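Ornotance sets $172,000 budget for second tabletop arm cell

Plan covers one arm, two hands and a year of spares; order due in November

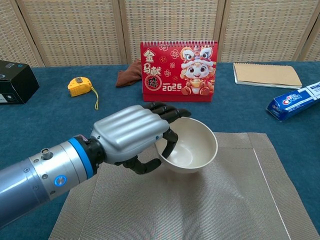
Robotic hand gripping a bowl on a woven placemat, with household and office items on the table.

Ornotance has approved a budget of $172,000 for a second tabletop manipulation cell at its Gilchrist site. The money covers one Atis arm, two five-digit hands, a controller, mounting hardware, installation and a first-year parts allowance. Staff time is budgeted separately.

The existing cell is used for grasping work on everyday objects, including tableware, small cartons and cloth. Demand for time on it has exceeded the available hours for two quarters in a row, according to the planning note circulated with the approval. Requests for the last quarter came to 475 hours.

Keegan Rakena, who drew up the equipment plan, said the hands took up more of the discussion than the arm did.

"The arm is a known cost. You buy it, you service it on schedule, and the numbers hold," Rakena said. "Finger joints wear at a rate that depends on what you ask people to pick up. A thin rim loads the fingertips very differently from a box."

For that reason the second hand is listed as a working spare and will be rotated with the first. Replacement finger modules are carried as a consumable, with 76 on the parts list for the first year. Any left over at year end will be moved to the existing cell, which takes the same module.

Two purchase routes were compared. The first was a package from the integrator Skistik, with arm, hands and controller delivered as one tested unit under a single service contract. The second was to buy the components separately and have the site's own technicians assemble them. The separate route had the lower purchase price. The package was chosen after installation labor and the wait for a replacement controller were added to the comparison.

Leasing was considered and dropped. The lease terms on offer excluded wear to the hands – the largest variable cost in the plan – and required the arm to go back in its original mounting configuration.

The plan also lists several smaller items that were left out of the budget for the first cell and had to be found elsewhere: a second emergency stop, cable guides, table coverings and a lockable cabinet for test objects. The objects themselves are bought locally from petty cash and are not itemized.

Floor space has been reserved next to the existing cell. Electrical work will be completed before delivery, and a risk assessment for the shared operator area must be signed off before the arm is powered up.

The order is to be placed in November. Skistik will carry out acceptance testing on site, with the final payment held until both hands have passed the grip and repeatability checks set out in the contract.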